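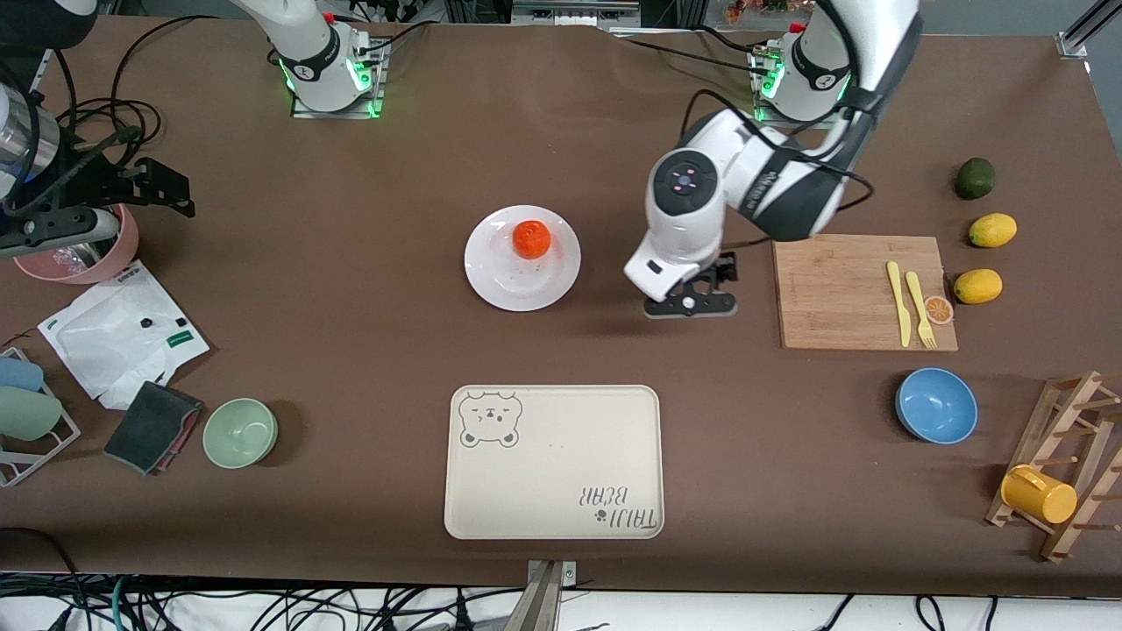

Who may change the speed limit on a tabletop arm during a session?

The shift lead for that table, and only with the arms stopped and the change written in the log. Operators and students work at the limit they are given.

Course handout, Unit 6: Table Rules for Two-Arm Work

These notes go with the Vudport lab sessions. They cover food-handling and tidying tasks with plates, bowls and light kitchen items. The Rallis site uses the same rules except for the log form, where you should follow the local version.

1. Before power

Walk around the table once. Check that the clamps are tight and that no cable lies where an arm can catch it. Find the stop button and put your hand on it. Gruston arms and Hekcombe arms have separate stop circuits, so ask which one your table has.

2. Speed and force

The limit for first runs is 200 mm per second at the wrist. It stays there until a task has finished 6 runs in a row without a stop. Grip force for fruit is set on the task card. Do not raise it to fix a dropped item. Check the approach angle first, then the finger pads.

3. Approaching an item on a plate

Open the fingers before coming down. Bring them to either side of the item and keep the tips clear of the rim. A round fruit lying close to the rim leaves little room on that side, and the approach should be turned so that neither finger has to cross the edge of the plate. Crumbs on a plate are left alone during a fruit pick. They belong to the wiping task, which has its own card. 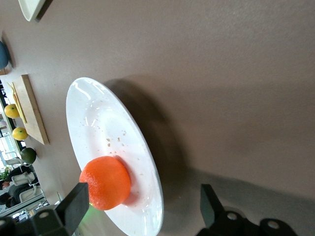 4. People near the table

Anyone seated in the room stays outside the reach of both arms while power is on. Reach is measured with the arm fully stretched. If someone has to come closer, stop first and wait for the lead to say the table is clear.

5. Logging

Write down every stop, including the ones you caused by mistake. Give the table, the task card and the step. Finger pads are changed at 3,000 grips or at the March service, whichever comes first.

Bring a printed copy of the log form to the next session in Room 205.

Course office, Vudport | Handout revised 18/12/2022 | Back to top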